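ok so. play kitchen sort out, a thread. been putting this off since February

context: I do the toy corner for our little kids group, Rajitha Cassim had it before me and handed over 2 crates and a "good luck"

everything gets tipped out on the big white table first. no sorting in the crate, you just end up stirring it
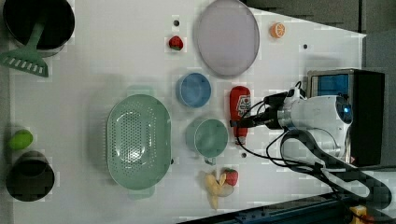 Mid-sort. Colander = mint, ketchup = lying down, me = also lying down soon

first rule, pots and dishes get their own crate. food in another. sounds obvious, was not how I inherited it. there was a pear inside a sock

the black pots are the ones they fight over. every time. you could put out a whole castle and they'd want a pot and somthing to stir with

the green slotted spatula lives in a pot now. found that if it's loose it becomes a sword in under a minute

colander is the sleeper hit imo. hat, boat, bed for a bear. Angelica Javier's youngest wore it through all of snack

ketchup bottle: keeping it. Virgil Filip voted to bin it bc of the squeezing noises. overruled

oh and someone asked what I label the crates with. masking tape and a marker. I tried the Brodden clip on tags and they came off in a week, kids peel them like stickers

washing: warm water, drop of dish soap, old toothbrush for anything with grooves. towel. done. do NOT put toy fruit in the dishwasher, ask me about the grapes. (don't ask me about the grapes)

Luminița Preda says she does hers in a mesh bag in the sink, all at once, swish it around. trying that next time

ok plates
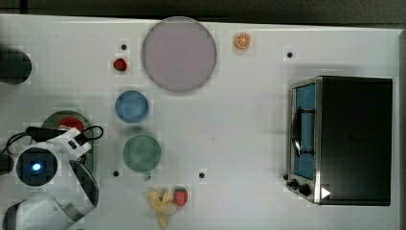 Plates are where I always get stuck bc nothing in the crates was ever a set. Rajitha got them in dribs and drabs, some from Gralness, some from a yard sale, one bag just left at the door. I used to want it all matching and now I don't care, the kids assign them by color anyway. Big lavender one is always The Grownup Plate, and blue and green are for whoever shouts first. So I keep one of each color out and the doubles go up on the shelf till something cracks. Same with fruit except strawberries, you need two strawberries minimum or there will be tears. The banana with the peel flaps stays too, they all want to feed it to somebody

toaster oven question is still open btw. Bahman Ranjbar thinks the cooking stuff should have its own spot away from the food crate so there's some walking back and forth, more like a real kitchen. I think they'll just carry the strawberries over and leave them there. we'll see

crate budget for the year is 40 dollars lol. I've spent most of it on lids

things I still want: a second colander, a ladle, bread of any kind. we have no bread. a kitchen with no bread. if you've got toy bread in a closet pls message me

also a lid for the bigger pot but I've given up on that one

swapping the food crate over every couple weeks from now on, half out half in the closet. Angelica does this at home and says they act like it's all brand new

ok going to wash strawberries. will post the shelf when its done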